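포대와 비닐, 그리고 방향 표시: 걸트데일 작업실 6월 정리 사진

6월에 걸트데일 작업실의 포장재를 한 번 정리했다. 새로 산 물건은 거의 없고, 택배로 들어온 봉투와 포대, 완충용 비닐, 상자에서 떼어 낸 라벨 같은 것이 쌓여서 선반 아래 칸을 다 차지하고 있었다. 버릴 것과 다시 쓸 것을 나누는 데 오전이 다 갔다. 다음에 정리하는 사람이 같은 고민을 하지 않도록 분류 기준도 사진과 함께 적어 둔다.

작업실에서 포장재를 모으기 시작한 것은 게브루 창고를 쓰던 때부터다. 그때는 물건을 한 달에 두 번 내보냈고, 받는 쪽에서 포대를 돌려보내 주는 일이 많아 따로 살 필요가 없었다. 걸트데일로 옮긴 뒤로는 내보내는 양이 줄었는데 모으는 습관은 그대로 남았다. 선반 한 칸이면 되던 것이 세 칸이 되었고, 봄부터는 문 옆 바닥까지 내려왔다.

분류는 크게 네 갈래로 했다. 비닐봉투, 직조 포대, 투명 비닐, 그리고 종이 상자다. 종이 상자는 접어서 벽에 세우면 끝이라 사진을 올리지 않는다. 손이 많이 가는 것은 비닐봉투다. 택배 봉투는 뜯는 방법에 따라 다시 쓸 수 있는지가 갈린다. 접착선을 따라 가위로 자른 것은 입구가 반듯해서 테이프로 다시 봉할 수 있고, 손으로 잡아 뜯은 것은 옆선까지 찢어져 있는 경우가 많다. 뒤쪽은 속봉투로도 쓰기 어려워서 바로 버렸다.

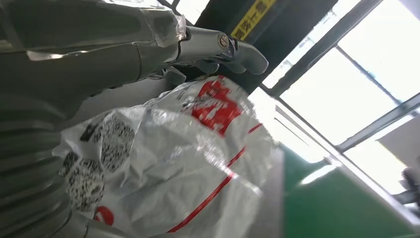
인쇄된 코드가 남아 있는 봉투는 다시 내보낼 때 문제가 된다. 예전 코드가 보이면 접수하는 곳에서 어느 쪽을 읽어야 하는지 묻고, 어떤 때는 그대로 반송된다. 그래서 재사용 칸에 넣기 전에 코드가 있는 면을 확인하고 흰 테이프를 붙이기로 했다. 검은 펜으로 칠하는 방법도 해 보았는데 광택이 있는 비닐에는 잉크가 잘 마르지 않고 다른 봉투에 묻는다. 테이프가 낫다.

회사 로고는 가리지 않는다. 로고까지 가리려면 테이프가 너무 많이 들고, 받는 사람이 불편해한 적도 없다. 다만 선물용으로 보내는 것은 새 봉투를 쓴다. 새 봉투는 100장 묶음으로 사 둔 것이 윗칸에 있다.

구겨진 봉투를 펴는 방법은 사람마다 다르다. 메브라트 네가시 씨는 봉투를 반으로 접어 공기를 빼고 두꺼운 책 밑에 하룻밤 둔다. 나는 돌돌 말아서 고무줄로 묶는다. 마는 쪽이 자리를 덜 차지하지만 꺼내 쓸 때 끝이 자꾸 말려 올라온다. 이번에는 큰 것은 접고 작은 것은 마는 것으로 정했다. 기준은 작업대에 놓은 자로 짧은 변이 28센티미터를 넘느냐 아니냐로 한다.

다음은 직조 포대다. 쌀이나 곡물 자루처럼 가는 띠를 엮어 만든 것인데, 튼튼해서 무거운 것을 담기 좋고 찢어져도 금방 벌어지지 않는다. 대신 자른 면에서 올이 풀린다. 카라보 마테불라 씨가 자른 면을 한 번 접고 굵은 실로 박아 보았더니 풀리는 것이 멈췄다. 재봉틀 바늘은 굵은 것으로 바꿔야 하고, 속도를 늦추지 않으면 띠가 옆으로 밀린다. 이렇게 손질한 포대가 12장 있다. 자투리 천을 담는 데 몇 장 쓰고 나머지는 내보내는 용도로 남겼다.

포대를 보관할 때는 햇빛을 피한다. 작년 여름에 창가에 둔 것은 색이 바랬고 손으로 비비면 가루가 떨어졌다. 그 가루가 옷감에 묻으면 털어도 잘 안 나온다. 창가 쪽 칸은 종이 상자 자리로 바꾸었다.

상자에서 나온 방향 표시도 따로 이야기할 것이 있다. 수입 자재에는 여러 나라 말로 된 표시가 붙어 온다. 위로 향하게 두라는 뜻의 표시, 깨지기 쉽다는 표시, 젖지 않게 하라는 표시가 제일 흔하다. 한글이 없으면 무심코 지나치기 쉬운데, 화살표나 그림이 같이 있는 것은 읽지 못해도 대충 알 수 있다. 글자만 있는 것은 처음 들어왔을 때 뜻을 찾아서 문 안쪽 종이에 적어 둔다.

한 번은 방향 표시를 보지 않고 상자를 눕혀 놓았다가 안에 든 풀통이 새서 아래에 있던 포대까지 버린 적이 있다. 그 뒤로는 물건을 들여놓을 때 표시부터 찾는다. 표시가 물건에 직접 붙어 있을 때는 떼지 않는 것이 좋다. 다시 옮길 일이 생기면 그때 또 필요하다.

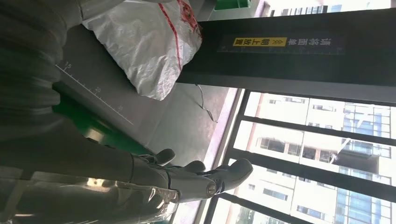 검은 기둥에 붙은 '朝上放' 표시. 위를 향하게 놓으라는 뜻이다. 흰 직조 포대에는 붉은 글씨가 찍혀 있다.

자와 눈금판은 정리할 때 계속 쓴다. 봉투와 포대의 폭을 재서 크기별로 나누면 나중에 찾기가 쉽다. 줄자는 자꾸 되감겨서 한 손이 묶이고, 평평한 눈금판 위에 올려놓으면 두 손으로 주름을 펴면서 읽을 수 있다. 포대는 편 상태로 재야 한다. 접힌 채로 재면 작은 칸에 들어가 버리고, 막상 꺼내면 내용물보다 커서 다시 찾게 된다.

크기는 가장자리에 유성 펜으로 적는다. 직조 포대는 바탕이 울퉁불퉁해서 글씨가 번져 보이니 숫자를 크게 쓴다. 비닐봉투에는 직접 쓰지 않고 묶음마다 종이띠를 둘러서 그 위에 적었다. 띠에는 크기와 장수만 쓴다. 전에는 들어온 달과 보낸 곳까지 적었는데 한 번도 다시 본 일이 없다.

투명 비닐은 완충재로 들어온 것과 먼지막이로 쓰던 것을 나누었다. 먼지막이는 한쪽 면에 먼지가 붙어 있어서 물건을 싸는 데 쓰면 안 된다. 젖은 천으로 닦고 줄에 널어 말린 다음 다시 덮개로 쓴다. 얇은 것은 닦다가 찢어지는 일이 많으니 닦지 말고 털기만 한다. 완충재로 들어온 비닐은 구김이 많아도 상관없다. 구겨진 채로 빈 곳을 채우면 되므로 펴느라 시간을 쓰지 않았다.

공기가 든 완충재는 이번에 전부 정리했다. 바람이 빠진 것이 절반을 넘었고, 남은 것도 한두 달이면 빠진다. 자리를 제일 많이 차지하면서 제일 먼저 못 쓰게 되는 물건이라 앞으로는 모으지 않는다. 들어오면 그 주에 쓰거나 바람을 빼서 버린다.

전선은 포장재가 아니지만 바닥 정리를 하다 보면 같이 나온다. 늘어진 선이 있는 곳에는 포대를 쌓지 않는다. 포대를 당길 때 올에 선이 걸리면 꽂아 둔 것이 빠진다. 선을 벽 쪽으로 붙이고 벨크로 띠로 묶는 일은 다음 정리 때 하기로 하고 이번에는 남는 띠만 챙겨 두었다.

선반은 피탄스 조립식을 그대로 쓴다. 칸 높이를 바꾸려면 나사를 풀어야 해서 한동안 손을 대지 않았는데, 이번에 가운데 판을 한 단 내렸다. 접은 포대를 세워 꽂을 수 있게 되었고 아래 칸은 비닐봉투 묶음 높이에 맞는다. 판을 내릴 때는 위에 있는 것을 다 내려놓고 두 사람이 양쪽을 잡아야 한다. 혼자 하면 한쪽이 먼저 빠지면서 판이 기운다. 나사는 작은 병에 모아 두었다가 다시 조였고, 남는 것은 병째로 공구함에 넣었다.

칸마다 정해 둔 내용은 다음과 같다.

맨 윗칸: 새 봉투, 흰 테이프, 종이띠.
둘째 칸: 접은 비닐봉투. 짧은 변 28센티미터를 넘는 것.
셋째 칸: 세워 꽂은 직조 포대. 손질한 것은 왼쪽, 손질하지 않은 것은 오른쪽.
아래 칸: 말아서 묶은 작은 봉투, 구겨진 투명 비닐.
창가 쪽: 접은 종이 상자.

꺼내 쓴 뒤에 다시 넣을 것이 있으면 원래 칸에 넣는다. 어디에 넣어야 할지 모르겠으면 작업대 옆 바구니에 둔다. 바구니가 차면 그때 있는 사람이 나눈다.

버린 것은 큰 자루 두 개 분량이다. 찢어진 비닐과 바람 빠진 완충재가 대부분이고, 햇빛에 삭은 포대도 들어갔다. 붙어 있던 종이 라벨은 떼어 내고 버렸다. 잘 떨어지지 않는 라벨은 드라이어로 데우면 되는데 비닐이 얇으면 같이 오그라든다. 얇은 것은 라벨이 붙은 부분만 잘라 냈다.

포대 몇 장은 호라르 텃밭 모임에 주기로 했다. 낙엽을 담는 데 쓴다고 한다. 올이 풀려도 괜찮다고 해서 손질하지 않은 것 가운데 큰 것으로 골라 문 옆에 묶어 두었다. 더 필요한 곳이 있으면 작업실에 들러서 가져가면 된다. 오후 2시 이후에는 대개 사람이 있다.

다음 정리는 천과 실 차례다. 실은 굵기별로 다시 나누어야 하고, 이름표가 떨어진 실패가 많아서 포장재보다 오래 걸릴 것 같다. 서랍 안쪽에 붙일 칸막이를 먼저 구해야 한다.

댓글

솔방울
코드에 흰 테이프 붙이는 거 저희도 합니다. 테이프가 비싸서 요즘은 남는 라벨지를 잘라 붙여요. 비닐에도 잘 붙습니다.

메브라트 네가시
책 밑에 두는 건 하룻밤이면 부족할 때도 있어요. 두꺼운 봉투는 이틀 두세요. 그리고 테이프 자국이 있는 면은 안쪽으로 접어야 서로 안 붙습니다.

강변길
직조 포대 자른 면은 박지 않고 인두로 살짝 지져도 안 풀립니다. 냄새가 나니까 창문은 열고 하셔야 해요.

카라보 마테불라
인두도 해 봤는데 지진 자리가 딱딱해져서 손이 긁혔습니다. 천을 담을 포대는 박는 쪽이 좋아요. 바늘은 두 개 부러뜨렸습니다.

늦은오후
포대 남았으면 두 장만 가져가고 싶은데 미리 연락드려야 하나요?

작업실
그냥 오셔도 됩니다. 문 옆에 묶어 둔 것은 텃밭에 갈 것이니 선반 셋째 칸 오른쪽에서 고르세요.

관련 글

피탄스 선반 가운데 판 내리기
재봉틀 바늘 굵기와 천 두께 맞추기
게브루 창고에서 가져온 물건 목록
호라르 텃밭 낙엽 모으기
종이 상자 접는 순서와 묶는 끈
걸트데일 작업실 공구함 정리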